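Operators wanted: hand-held gripper and remote arm demos, Wirndale site, paid

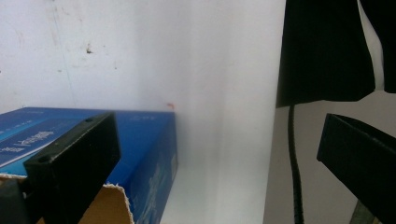
Bernardo Brandão asked under the last posting whether you need to know any code to do this, and whether holding the gripper all day wrecks your wrist. No to the code. On the wrist: you switch hands and you switch stations, and if it hurts you stop and say so. He also wanted to know if remote pays the same as hand-held. Same rate, yes.

So. Zedus is filling 14 places for the February block at Wirndale. Short contract, 9 weeks, day shifts only. Possible extension at Cudelwood after, not promised.

What you do

Show a task, over and over, so the arm can learn it. Two ways of working and you'll be trained on both.

Hand-held: you carry the gripper yourself, squeeze the fingers shut on the thing, move it, let go. Boxes, cloth, cables, packaging in bad shape. Ordinary stuff in ordinary corners, the way people leave it. Camera rides on the tool, so where you point it matters as much as what you grab.

Remote: you sit at the desk with the two-hand controller and drive the arm in the next room. Slower. More tiring on the eyes than on the arms. Some people love it, some ask to go back to hand-held by lunch.

A run is one task start to finish. Dropped it? Keep going, pick it up, mark the run as "recovered". Don't delete drops, we want them. Delete only if the tracking goes or someone walks through. Target is 111 accepted runs per shift once you're up to speed, nobody expects that in week one.

Who we want

Steady hands. Patience, lots of it. People who've done picking, sewing, kitchen prep, stage crew, bike repair, care work have all been good at this. Gamers sometimes good at remote, sometimes much too fast. Slow and smooth beats quick and jerky, the arm copies the jerks too.

You should be OK with:
repeating one small motion for an hour and still doing it properly
being told to do it differently tomorrow
lifting up to 6 kg, not often
writing a short plain note when something went wrong
wearing the wrist strap (yes always)

Left-handed people please apply, we are short on left-handed runs and it shows.

No degree, no experiance with robots needed. Must be 18 or over and able to get to Wirndale under your own steam, parking is free, the bus stops at the gate but the last one leaves early so check it against your shift.

Hours and pay

Early or late shift, your pick if we can manage it. 6 hours on the floor, paid breaks on top, roughly ten minutes out of every hour. Hourly pay, paid every two weeks, rate is on the sheet we send when you write in. Training days paid at the full rate. No bonus for run count. We tried it, quality went through the floor in days.

Your recordings

The tool records video and the hand path. Sound is off. Your face shouldn't be in it but if it ends up there, in a mirror or a window, flag the run and it gets pulled. Consent form comes with the contract. Read it, ask about it, sign it or don't. If you take part you can't share clips from the floor, not even your own.

Some of the tasks this round are for Le Goff, who set there own task cards. Those are stricter about start position. Follow the card even when it seems silly, then tell the shift lead it seems silly.

Trial session

Everyone does one, paid, half a shift. You get a warm-up with the hand-held gripper (open, close, approach from the side, approach from above), then one real task card, then a go on the remote desk. We look at three things mostly: do you keep the object in view of the camera, do you close gently, do you read the card before starting. Speed not scored.

Closed shoes. Short or rolled sleeves if you can, long cuffs hang in the view. Leave bracelets and big watches in the locker.

If you did a trial with us before and didn't get a place, try again, the tasks have changed a good bit and so has the gripper. Say so in your note so we don't make you sit through the safety talk twice.

To apply

Send a few lines, no cover letter, to the Zedus operator desk at Wirndale, or fill in the form at the front gate. Tell us: name, which hand, which shift, any dates you can't do, and one fiddly job you're good at with your hands. Resume optional.

Closing date 11 December 2025. Trials are booked as the notes come in so early is better. You'll get an answer either way.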